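May 2021, notebook, toy sorting for the Korkivero box

Continued with the donated toys, from where Solange stopped. She left me 26 pieces still to check and a short list of doubts. I wipe each one with the mild soap, look for cracks and loose parts, then write it in the book. The lot from Gaillard was dustier than the others and took me most of the morning.

For the gray metal bin I keep only toys with different shapes and surfaces. The yellow and black vehicle stays in, its bucket-like piece is good for children who like to grip something. Also the rounded orange-brown toy and the green speckled ball. Mireille finds the ball too plain, I do not agree.

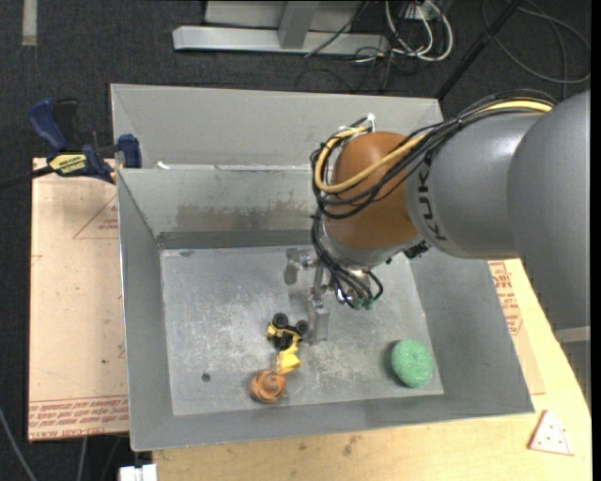 Still to do

Ask Bradley if the 13 wooden pieces need a new coat of oil. Weigh the full box again, the scale gave 6 kg yesterday and I don't trust it. Labels: use the Zerkden ones, the old glue comes off with soap. Raphaël wants the list before he closes the box.

Y. Roussel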